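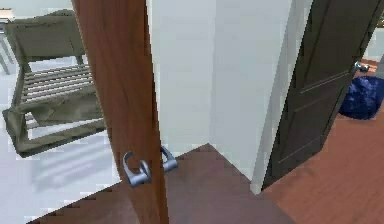 4.2 Caretaker appointments and the delay of council elections

The law in Onderora gives a district council a fixed term. When the term ends and no election has been held, the governor may name a caretaker council to run the district until one is. The law says that a caretaker council may sit for six months. It does not say what happens if the six months run out, and it does not bar the governor from naming the same people again.

In Senico and Okafor, the two districts covered in this section, this gap has been used in different ways. The Senico council was replaced in December, a week after its term ended, and the caretaker body was renewed twice. Most of its members had stood for the ruling party in earlier contests or had worked in the governor's office. In Okafor the outgoing councilors were kept on as caretakers. They lost their elected title but held the same offices, signed the same payment orders and met on the same days.

We sent a written questionnaire to 100 former councilors and council staff in both districts. Of those who replied, 40 agreed to a longer interview. The interviews covered how caretakers were chosen, what the party asked of them, and whether they expected to stand when an election was called. We did not ask about pay in the first round, and this was a mistake, as many people raised it themselves and we had to go back to them.

The selection of caretakers was described in much the same way in both districts. A list was drawn up by the party's district office and sent to the capital, where names were added or removed. People on the list were usually told by phone. Few had seen a letter of appointment before they were sworn in.
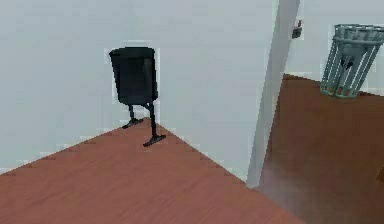 One former councilor in Okafor told us that the phone call came on the morning of the swearing-in, and that refusing would have meant giving up any hope of the party ticket later. Several others made the same link between accepting the post and being picked as a candidate. This matters for our argument. If a caretaker seat is treated as a step toward nomination, then the people with the most to gain from an election are also the people already in office, and the pressure to hold the vote is weak.

Opposition parties responded mainly through the courts. The case brought in Senico asked for an order fixing a date. The court found that the electoral body had the power to set one but declined to tell it when. The Buva agreement, signed by the main parties afterward, called for council elections in both districts "at the earliest suitable time." It named no date and set no penalty.

Figure 2. Computer-rendered view: dark panel at an angle against a white wall. 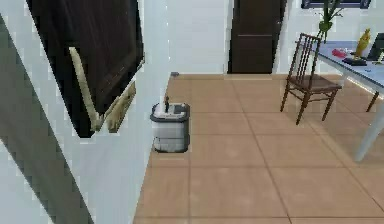 A member of the Senico caretaker body said the agreement changed nothing in daily work, and that the only new thing was a monthly report to the governor that went unanswered. Staff gave similar accounts. Market fees were still collected and road repairs were still put off. Public meetings, which the elected council had been required to hold, stopped in Senico and became rare in Okafor.

We do not claim that the elected councils were better run. Minutes from the last elected term in Okafor show long gaps between sittings. Our point is narrower. Voters had a fixed day on which they could remove those councils, and under caretaker rule they had none. Section 4.3 turns to the money side and compares transfers from the state before and after the change.

Comments

Reader, Friday, August 28, 2020
Does the six-month limit start again with each renewal, or is it counted from the first appointment? The section reads as if it starts again, but the law as you quote it could go either way.

Reader
The point about public meetings deserves more space. In my district that was the first thing to go, and it has not come back.

Reader
Would like to see the questionnaire added as an appendix, including the pay questions from the second round.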